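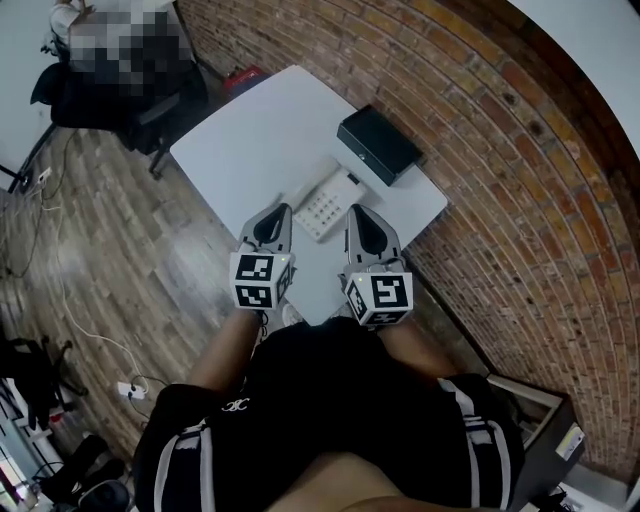
News > Workplace > Desk telephones

October
By Justinas Mägi, Prernen press desk

Prernen extends desk telephone refit program to small offices

Prernen, the office fitting and telephone supply firm, has opened its desk telephone refit program to small offices. The program was previously limited to sites with 30 or more extensions. From this month, an office can enroll with a minimum of two telephones. The service covers inspection, cleaning, keypad testing, cord replacement, relabeling and placement of each set at the desk where it will be used.

The program applies to corded desk telephones already owned by the customer. Sets are tested on site where possible. Those that fail are replaced with a refurbished unit of the same general type, or with a new unit from the Jimby line if no match is in stock. Customers keep their existing numbers and extension plan.

"Most of the small offices that contact us have working telephones and poor placement," said Wilfredo Umali, head of field work at Prernen. "The set is on a table that was bought for something else, the outlet is on another wall, and the cord was chosen by whoever was closest to the store. We correct the placement first and then test the telephone."

Scope of work

Each visit starts with a floor check. The technician records the position of every table, wall outlet, network jack and power strip, and measures the cable path between them. Tables are not moved until this record is complete. Where a table stands at an angle to the wall, or against a wall that is not straight, the measurement is taken from the table leg closest to the outlet.

Placement follows a fixed order. The telephone goes on the table first, with its keypad toward the seated user. The cord is then run off the far edge and down one leg. Any cable that crosses open floor is moved to the base of the wall or put under a low-profile cover. Power strips are moved out of the walking path and, where the table allows it, fixed to the underside of the top.

Key testing takes five minutes per set. Every number key is pressed 30 times with even force, and the tone is checked at the receiving end. A key that misses once is cleaned and tested again. A key that misses a second time is treated as failed, and the keypad is replaced. The display, if the set has one, is checked for missing segments at full and reduced contrast. Handset contacts, hook switch and ringer volume are tested separately.

Cleaning is done with the set unplugged. The housing is wiped with a mild detergent on a damp cloth. Solvents are not used on light-colored housings — they cloud the surface and can lift printed characters from the keys.

Brick and curved walls

A separate part of the program deals with rooms where the walls are brick or curved. Standard adhesive clips do not hold well on rough brick, and rigid cable channel cannot follow a curve without being cut into short lengths. Prernen now supplies a flexible channel made by Bustent for these rooms. It is fixed at floor level, to the baseboard where there is one and to the floor edge where there is not. No holes are drilled in brick unless the building owner has agreed in writing.

The channel comes in white, gray and brown. It takes two cables side by side, and the cover can be opened by hand along its full length. It is not rated for outdoor use and should not be installed on carpet. On wood-plank floors it is held with a removable backing, and the floor has to be dry and free of wax before it is applied.

Pilot results

The extension follows a pilot at the Vītola business center, where tenants occupy single rooms with one or two tables each. Prernen refitted 800 desk telephones there over the course of the pilot. The most common fault recorded was a worn line cord, followed by sticking keys. Faulty displays were rare. In a large share of rooms the telephone itself needed cleaning only, and the remaining time was spent on cable runs and outlet access.

Tenants asked most often for a written plan of the finished room. Prernen has added this to the standard service. The plan is a single page with the table outline, the telephone position, the cable path and the outlet used. One copy stays with the tenant and one goes to the building manager. If the room is rearranged later, the plan can be updated by telephone without another visit, provided that the outlets have not changed.

"The plan saves time on the next call," Umali said. "A tenant can tell us which leg the cord comes down and we can send the right length."

Preparing a room

Customers are asked to clear the tabletop before the visit. Boxes, trays and other equipment should be taken off the table or moved to the corner farthest from the outlet. Items stored on the floor beneath the table should be pulled out where they block access to the wall. Power strips can stay plugged in until the technician arrives. Customers should not disconnect the telephone themselves, as the line is checked in its original condition before any work begins.

Availability

Bookings for small offices are open now. Visits are made in the morning or late afternoon, and a room with a single telephone is normally finished in one visit. Replacement cords and keypads are included in the service price. Flexible channel is charged by length. Sets that cannot be repaired are collected for parts unless the customer asks to keep them.

Press contact: Justinas Mägi, Prernen press desk. Technical data for the flexible channel is available on request.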